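Arninau Communication Exchange
Progress report to the Jiltarari Fund – second period
Prepared by Arash Rahimi, program lead
20th April

Sorry this is brief, wanted to get it to you before the partner call. Full budget sheet goes separately.

Where we are

Program is running at all 7 partner universities now. Last report it was 6, with Dravik still waiting on its faculty board. Dravik signed in the end, started teaching two weeks behind the others and has mostly caught up. Their students missed the opening lecture on cross-border media relations but watched the recording.

Enrollment stands at 553 students across the partner campuses. Higher than the plan. Most of the growth is from Parsa, where the course was made a regular elective for third-years. Good news, though it has put a strain on grading, see below.

Teaching

Lecture series: 13 sessions planned for the year, all but the last two delivered. Topics so far – press work in more than one language, crisis statements, lobbying rules, working with local agencies, measuring coverage. The crisis session got the strongest feedback by a long way. Students want more live practice and less theory. We hear this every term and will move one of the theory sessions to a workshop next year.

Guest speakers have been harder to get than expected. Two dropped out late. We filled one slot with a panel of former students now working in agencies, and it went better than the talk would have, I think. The other slot was lost and the hour went to group work.

Student campaigns

Each campus team gets the same client brief and writes a campaign for its own country, then the teams have to agree on one joint message. Same set-up as last year. The brief this year is a public health one (hearing checks for young adults).

Teams have handed in research and first message drafts. Quality is uneven. Parsa and Dravik did proper interviews, with notes. Two other teams relied on web searches and were asked to redo the audience section. They have untill the end of the month.
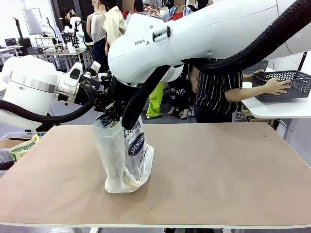
The joint message is the hard part, as always. Time zones, exams, and a real disagreement over tone – some teams want humor, others say it would not be taken seriously at home. We've let them argue it out. Tutors step in only if a team stops answering. Has happened once, sorted by phone.

Final presentations are still set for August at Arninau. Rooms are booked. Travel grants not yet, waiting on your okay for the revised split (line 4 in the budget sheet).

Staff

Coordinator post at Arninau filled. Took longer than we wanted and I covered it myself for most of the winter, so some of the admin slipped. Mentor matching went out late, for one. Roughly half the students had a mentor by the date we promised. Everyone who asked for one has one now.

Grading: we budgeted for one part-time assistant. With the Parsa numbers that's not enough. For now two doctoral students are helping out on hourly contracts, paid from the unspent speaker money. Would like to talk about making this a proper line next year.

Money

Spending is a bit under plan overall. Under on speakers and travel, over on grading and on the video platform, where the license price went up at renewal. No request for extra funds this period. We do ask to move the speaker underspend to staff hours, formally, as it has only been agreed by email so far.

Problems and risks

Video platform. Dropped out in two sessions, both times for the same campus. Their IT office blames the firewall. Ours blames theirs. Recordings are up for everything so nobody lost content, but the discussion parts can't be made up.

Visas. Main worry for August. Letters of invitation went out early this time but appointments are slow at two of the embassies. Any student without a visa by the cutoff will present by video link. Not ideal, the live jury is a big part of it.

Evaluation. The student survey is open and the response rate is low. Will send reminders and ask tutors to give ten minutes of class time to it. Last year that helped a lot.

Next period

Last two lectures – media law, then careers.
Joint message agreed and signed off by all teams.
Travel grants paid out, once the split is approved.
Jury confirmed. Three yeses so far, want two more, at least one from broadcast.
Survey closed and results written up, will send them seperately with the final report.

What we need from you

A yes or no on the revised travel split, soonest please. Also the new logo files – the ones on your site are too small for the printed program. And a name for the jury if the Fund wants a seat on it again.

Happy to go through any of this by phone. Mornings are best.

A.R.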